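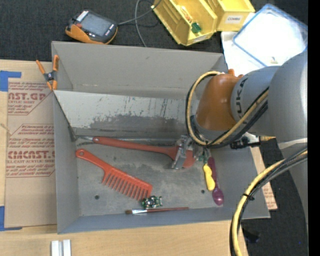
Chapter 5
Keeping Things in Order: An Introduction to Storage

Most of us learned to store things long before anyone taught us how, by watching a grandparent put the flour back on the same shelf year after year. It is a homely sort of knowledge, and we tend to think little of it until we move house and can't lay our hands on the tin opener! And yet every store, from a kitchen cupboard to a great warehouse, begins with the same humble decision, the choice of what to put things in. A large rectangular bin, such as the grey one on its light wood tabletop, has straight sides that sit neatly beside a neighbour, so very little shelf is lost between one and the next. Round tubs are lovely to look at (I own far too many), but they leave awkward gaps wherever they meet.

In this chapter we shall spend a good while with the seed store at Semell, a small market town where growers have kept their beans and barley under one roof for generations. When the store was moved across the river to Husis, 500 sacks had to be found new places, and the growers discovered that their old labels made sense only to the people who had written them. We shall look at how they sorted out the muddle, and at the rather different path taken by the Tromell button works, where everything is small and nearly everything looks alike.

You will meet 3 ideas again and again as you read: grouping, labelling and turnover. Don't worry if the last of these sounds dry, as we shall come to it slowly, by way of a pantry and some elderly jam.

Before you begin, choose a drawer at home and write down what is in it without opening it. Keep your list safe, for you will need it in the first exercise.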